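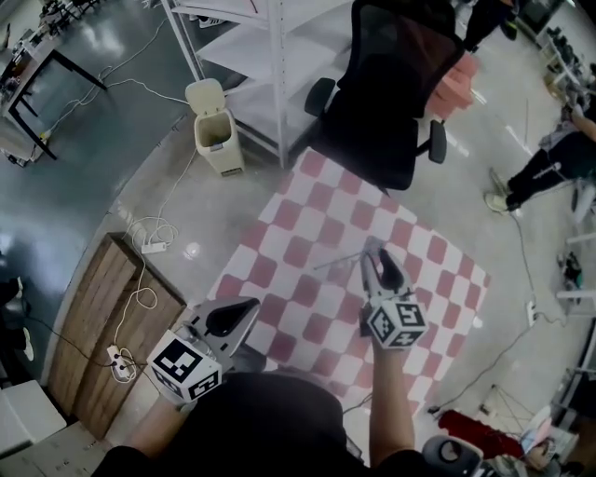

Chapter 7
Learning from the Open Day

7.1 Before you visit

Most students meet an industrial robot for the first time behind a yellow fence. The arm is already programmed, the parts arrive on a belt, and the guide stands well back and talks over the noise. That kind of visit has its place, and Chapter 4 covered it in some detail. This chapter deals with a different kind, where the people are the ones doing the movements and the robots learn from the recordings later.

The case we follow is the open day held by Trundmont on 01/11/2025. Trundmont collects handling data for other companies. Its operators hold a gripper in each hand and carry out household and light workshop tasks, and the recordings go to clients who train robot arms with them. One of those clients, Jemal, makes sorting equipment for laundries. Another, Flovska, has not yet sold a robot to anyone.

Visitors were taken through in small groups. Each group spent 55 minutes on the floor, watched operators at their stations, and could then try the grippers under supervision. Ermira Petkov, who ran the floor that day, gave only a short talk at the start. She wanted people to watch before they asked questions, and she asked them to keep their feet off the cables.

7.2 What a demonstration is

The word demonstration has two meanings in this chapter and it is easy to mix them up.

In the everyday sense, a demonstration is something put on for an audience. The Trundmont open day was one of these.

In robotics, a demonstration is one recorded example of a task done by a person. It has a start, an end and a label. An operator picks up an object, places it somewhere, and opens the grippers. The recording is kept if it meets the rules for that task and thrown out if it doesn't. A client might ask for 2,000 demonstrations of one task before it will try training anything.

Where it matters which one is meant, we use "showing" for the first and keep "demonstration" for the second.

7.3 The equipment

The hand-held gripper has two fingers, much like the gripper on the end of a robot arm. This is the main idea of the method. If the operator's tool and the robot's tool are alike, what the operator records will be closer to what the robot can do. A bare human hand has too many ways of picking things up, and most of them are no use to a machine with two fingers.

The black-and-white square markers on the grippers are called fiducials. Their pattern is known in advance, so software can find a marker in a camera picture and work out where it is and which way it is turned. Cameras worn on the head record the work from near the operator's own point of view.

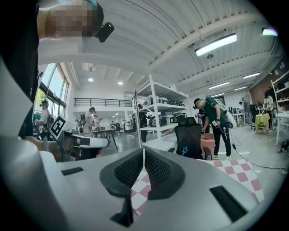 Drita Đorđević, an operator with two years on the job, told our group that the grippers feel clumsy for the first week. People used to doing things quickly by hand try to twist their wrists and roll objects between their fingers, and the tool won't let them. New operators at Trundmont practise until their supervisor is satisfied, and none of that practice is sent to a client.

Cloth is harder than it looks. A cup has the same shape each time it is picked up. A cloth doesn't, and the operator has to decide again on every try where to take hold of it. Operators are told to move at a steady pace and to avoid small corrections where they can — a robot trained on hesitant recordings may well hesitate too.

7.4 Keeping and rejecting recordings

Bimla Dhillon checks recordings at Trundmont. On the Friday before the open day she went through 211 of them and sent some 2 in every 55 back to be done again. Her usual grounds were a marker hidden from the cameras for too long, or an object that left the work area. A dropped object is not always a reason to reject. If the operator recovers it in a sensible way, the recording may be worth more to the client than a clean one, and it gets its own label.

Keep this in mind when you read the floor notes in Section 7.5. They were written by Mojtaba Golestani, then a second-year student, and are printed with his spelling corrected and nothing else changed.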